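The Worn Place
A short story

The job at the Jugah ground came in February, when the painting firms were slack and the athletics clubs had not yet started to complain about their lines. I was sent down from Halanico with the van, the spare battery, a box of nozzles and a machine we called Two, because it was number 2 of the pair we owned and the other was in bits on a bench.

Two was a line marker. It weighed 182 kilos with a full tank. It had four wheels, a paint head slung underneath, a camera on the front to find the old lines and a satellite receiver on a mast for when there were no old lines to find. You drove it to the start with a handset, told it which lane, and walked behind it. The makers were called Adance and the software was called Prenow, and if anything went wrong each of them told you to ring the other.

My part was to walk behind. The contract said an operator had to be within ten paces at all times with a stop button in the hand. I had done it for two seasons and pressed the button in earnest perhaps a dozen times, mostly for dogs.

The groundsman met me at the gate and showed me where I could park. He was a tall man with a bad hip and he did not want the machine there. He had marked that track with a string and a roller for most of his working life.

"It goes wrong on the bad bit," he said.

I said it had never been there before.

"It will, though," he said.

The bad bit was on the left going out along the straight. The red had come away over a long stretch and the grey was showing through. He told me water sat there in the winter. The club had been going to resurface it for years. They had 3000 pounds in an account for it, and he said that would buy them the lorry the stuff came in, for an afternoon.

I did the good lanes first. Two went up the straight at a walking pace with the pump ticking and left a clean white line behind it, and I went after it with my hands cold and the button in my right glove. At the end I turned it round and brought it back. The groundsman watched the first one from a folding chair and then went in.

By eleven I had the tank down by half and the outer lanes done, and I moved across to the left.

I should say what the camera did. It looked at the ground ahead and picked out anything pale, long and straight, and called that a line. Where the old line was strong it followed the camera. Where the old line was weak it was meant to follow the satellites and wait until the camera was sure again. There was a number in the settings for how sure it had to be. Somebody at Halanico had lowered that number in the autumn, for a school job where the lines were nearly gone, and had not put it back. That was in the report later. I did not know it that morning, and I had not looked.
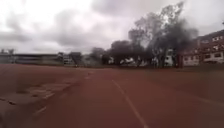 The straight, looking out towards the trees.

Two started well enough. It held the old dashes for the first part, and I could see the fresh paint going down over them. Then it came on to the grey and slowed. It did that sometimes. The lamp on the mast went from green to amber and I waited for it to go back to green.

It went back to green and the machine turned left.

It was not a sharp turn. It went off the line as a person might who was walking and reading a letter. It had found a pale streak in the worn part and it was painting it. I pressed the button.

Nothing happened. I pressed it again and held it down. The light on the handset came on, so I knew the handset was alive, but Two kept going with the pump ticking. It came to the end of its streak, found another one and turned again, and then it began to speed up.

I had never seen it go faster than a walk. It could, for getting back to the van, but the pump was supposed to shut off first. The pump did not shut off. It went out across the grass on the inside of the track laying a white line behind it, and I ran.

There was a second stop button, a red one on the body at the back. It was put there for exactly this. To press it you had to catch the machine and bend down while you were running, and I am not a quick man. I got a hand to it once and missed and got paint on my sleeve.

The groundsman had come out again. I suppose he had heard me shouting. He was standing near the gate with a mug, and he was in the way, or he would be shortly. I shouted to him to move. He looked at me and then at the machine and he began to move, but the hip made him slow, and he went the same way it was going.

It hit the folding chair. The chair went under the front wheels and folded up as it was made to, and one of its legs went into the paint head and jammed there. Two pushed the whole lot along for another couple of yards, tearing up the turf, and stopped. The wheels went on trying to turn. I got to the red button and leaned on it with both hands, and the wheels stopped, and after that I could hear paint dripping on to the grass.

The groundsman was standing an arm's length from the mast. He had kept hold of the mug.

"That was my chair," he said.

I asked him if he was hurt and he said no. I asked him again and he said he would like to sit down, and then there was nothing for him to sit on, so I opened the back of the van and he sat on the step. His hands were not steady. Mine weren't either. I took the battery out of the machine and put it on the passenger seat, where I could see it, and rang the office.

The office asked me whether the job was finished.

A woman came from Adance the next morning and a young man came from Prenow in a separate car. They plugged their own laptops into their own ends of the machine. She found that the radio for the stop button shared a board with the radio for the satellites, and that when the machine lost one and went hunting for it, it could stop listening for the other. It was a matter of seconds. She had the log on her screen and she turned it round so I could read it. From my first press to the red button, the machine had recorded 185 requests to stop, because the handset went on asking for as long as I held it down. They had all arrived. They had gone into a queue behind something else.

The young man said the software had behaved as designed. She asked him who had designed it to go to transit speed with the pump open. He typed for a while and then he said he would have to take that away with him.

Neither of them had asked about the number in the settings, so I told them. I had found it the night before, sitting in the van with the manual. I said it was our number and that I had not checked it. The woman wrote it down. She did not say anything kind about it, and I was glad of that.

Two went back on a trailer. I stayed on to finish, as the club had a meeting coming and had paid a deposit, and Halanico did not have another machine to send. The groundsman brought out his string and his roller. He held the far end and I did the walking, on account of his hip.

We did the good part before lunch. When we came to the worn place he made me put the roller down and look at it first. He got me to stand at the near end and then at the far end, and asked me where the line was. I pointed. He said no, that was the edge of an old patch, and moved my arm a little to the right. I still could not see it. He pulled the string tight and the dashes were there underneath it, what was left of them.

The machine's own line was still on the ground beside us, going off to the left and out over the grass. We had tried a stiff brush on it and it had not shifted. It was good paint. He said it would have to wear off.

I sent him a chair from the place near our yard, a better one, with arms. Halanico would not put it through as an expense, because it had not been listed on the damage form. I had filled in the form myself, and I went back and looked, and under property I had written only turf.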